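Reading the News, Session 4: The lucky winner story

Notes to go with the session. Please read them before the seminar and bring one winner story you have found yourself, from any paper, any year.

What we are looking at

Every local paper runs them. A person with a hard life buys a ticket, the ticket wins, and the person is photographed holding a very large cheque. The story is short, cheerful and cheap to produce, and most readers take it as news. I want you to ask whether it is news at all, and if so, whose.

Start with where it comes from. A reporter seldom digs up a lottery winner. The operator's press office rings or sends a release, with quotes already in it and a picture ready to print. The reporter may change the order of the paragraphs. Often that is all the reporter changes.

The running case: the Kumbridge draw

We will use one set of cuttings all term. The Kumbridge draw is a regional lottery, sold in corner shops and at two railway stations. In June it paid its top prize to Gert Gumede, a retired bus driver from Saltton. The Saltton paper gave him 657 words, which is long for this kind of piece. I have marked up the copy in your pack. Of those 657 words, 84 concern the draw itself: what it costs, how it is played, where the money goes. The chance of winning is not given anywhere.

The remainder is Mr Gumede. His bad knee is there, and his late wife, and the shop where he bought the ticket because the other one had run out of milk. I have no reason to think any of it is untrue. My complaint is that a reader finishes the piece knowing a good deal about his knee and nothing about the odds.

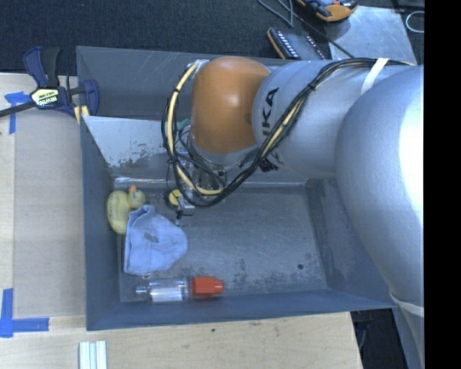
The hardship paragraph normally arrives second or third. In the Gumede piece it is the second. It works on us by making the win look like a payment for something – years of service, an illness borne well, a loss. A random draw pays nobody for anything. The numbers came up, and they would have come up just the same for a landlord with six houses. Look at how the verbs shift when the winner is thought to deserve it: such people are "rewarded" or "finally get their break". Less sympathetic winners merely "scoop" or "pocket" the money.

Quyên Trương, who taught this course before me, kept a folder of pieces about winners who were already well off. It was a thin folder. She took this as proof that papers pick the poor ones. I am less sure. Wealthier winners may be more likely to ask for privacy, or may buy fewer tickets to begin with, and a thin folder can't tell you which. Be as suspicious of an argument you like as of one you don't.

The quote

Winner quotes are nearly all alike. "It hasn't sunk in yet." "I had to check it three times." "It won't change me." Two explanations are worth holding side by side. One is that people in shock reach for the same phrases. The other is that someone in the press office asks the same questions every time and tidies up what comes back. Štefánia Gajdoš worked for a spell on the winners' desk at Tichý, the agency that handles publicity for Kumbridge, and came to talk to last year's group. She told them the first question was always what the winner would buy. So the answer is always a car, a holiday or a kitchen, and the paper reports it as though it had been volunteered.

She also said that winners were never told what to say. I believe her, up to a point. If you are handed a glass of fizz and a question about holidays, you don't need telling.

The money

Headlines give the advertised sum. Depending on the game, the winner may be offered that sum in yearly payments or a smaller amount at once, and tax may come off either. The Kumbridge prize is paid over 20 years. The paper mentions this in its last paragraph, after the kitchen. A sum spread over 20 years is worth less than the same sum today, and any reader with a mortgage would grasp that if it were put to them plainly.

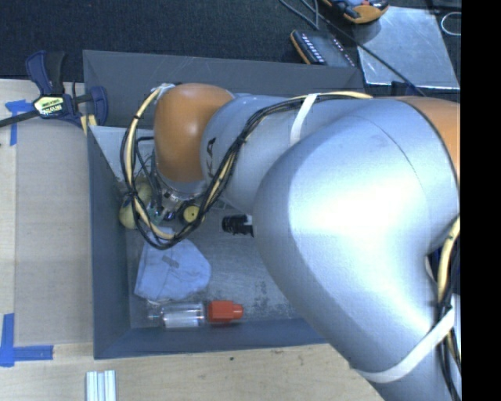

How can you tell whether a winner story has been reported or simply passed on?

Look for anything the operator would not have wished to supply: the odds, the number of losing tickets, a comment from someone outside the firm, a call back to the winner later on. If none of these appears, treat the piece as a press release until you find evidence to the contrary.

What happened next

Follow-ups are the weak spot of the whole form. Papers do return to winners, but mainly when things have gone badly, with the money spent and the family no longer speaking. These pieces are popular and I distrust them as much as the cheerful ones. Robel Yimer's chapter in the reader claims that most big winners end up unhappy. Check his sources. He cites three newspaper features, and two of those cite each other.

A contented winner who paid off the house and stayed put makes poor copy, so we don't hear much from that quarter. I'd treat any general claim about "what winning does to people" as unproved if it rests on cuttings alone.

Reading

Kha Trịnh, "Luck on Page Five", in the reader. Good on layout, weaker on money.
Robel Yimer, "After the Cheque", in the reader. See the warning above.
The Kakik cuttings, at the back of the pack. Kakik is a scratch card, sold by the same operator, and the coverage is shorter and sillier.

Task for the seminar

Take your own winner story and underline every fact that could have come from the operator. Use a second colour for anything that couldn't. Then rewrite the opening in no more than 30 words, with the odds in it. If you can't find the odds in the story, look them up, and write down how long it took you.

Bring both versions on paper. We will swap them at the start.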